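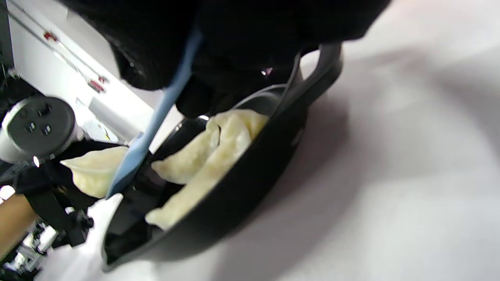 I was asked to talk about the kitchen helper we are building at the Skamberg workshop, and the flyer calls it a robot cook, so let me start by lowering your hopes. We have a bench, a pile of brackets and a long list of things that looked easy. The job we picked is getting dumplings out of a frying pan. Look at the light blue spatula. It comes in steep over the side of the pan, tip under one dumpling, and the dumpling hangs off over the left side with its outer end drooping. Three more are sitting in the pan, bunched up together. Every one of those is a problem for a machine, and a person does it while talking on the phone.

(Wait for people to find seats. Water.)

Why dumplings. Olga Zúñiga wanted pancakes. I said pancakes were cheating, a pancake is a flat disk and you can fake it with a hinge. A dumpling is soft, it has a seam, it leans on its neighbor. If you want to know whether your home-built arm is any good, give it something that sags.

What we budgeted. 3,000 dollars for the whole build, shared among the members. That bought the arm kit from Vuorinen, the controller, and more clamps than I care to admit. It did not buy a second set of anything. Keep that in mind when you see a video of somebody's garage robot. Ask what the parts cost and ask how many takes.

(Pause here. Usually one person laughs, because they have made one of those videos.)

On takes. Between the spring meeting and October we ran 121 lifts and wrote every one of them down. Nantana Phetsri kept the log, in pen, and would not let me round anything. 40 of them ended with a dumpling on the plate in one piece. I have heard that called promising. I would call it a machine that ruins dinner most nights. When we tell people it works, we should say which lifts we are leaving out.

The gripper argument. Do you build a gripper that holds a normal kitchen tool, or do you bolt the tool straight on? Wenceslao Henríquez is firmly for bolting. Fewer joints, less slop, and he is right about the slop. My trouble is that a bolted spatula is a spatula machine, and then you need another machine for the ladle. I still don't think we have settled it. If the question comes up from the floor, let him answer, he's in the second row.

Pans. We use a black nonstick one. Please don't read anything into our numbers for cast iron or steel. We haven't tried, and I suspect the numbers would get worse. A black shiny pan also gives the vision software fits, as the highlights move when the arm moves. A folded edge and a highlight look a lot alike to it. Moving the lamp helped a little. Then somebody moved the lamp back.

(If running long, skip the next bit.)

The software. We tried the Truvedari package first. Nice menus. It wants objects that keep their shape, and it told us with great confidence where the dumpling was going to be. After that Delia Iturra wrote her own routine over 3 evenings and it did better, mainly by being less sure of itself. It goes in low and slow, stops if the load on the wrist jumps, and backs out. Boring to watch. I would still like to see it tried by someone who doesn't want it to win.

Learning from people. Yes, I know, everyone wants to record a person doing the task and have the arm copy it. Maybe. When I lift a dumpling I wiggle the blade without thinking about it, and I couldn't tell you how far or which way. I'd want to see that wiggle come through in the copy before I believed any of it. Yamila Acuña disagrees with me and will say so after the break.

Things I would ask before you start your own:
Who cleans it, and does the oil get into the joints.
What happens when the power drops in mid-lift.
Would you leave the room while it runs. I wouldn't.

The parts list is on the Welport page, with the prices we paid and the two brackets we should have skipped. Questions now, and then the soldering stations need to be free by nine.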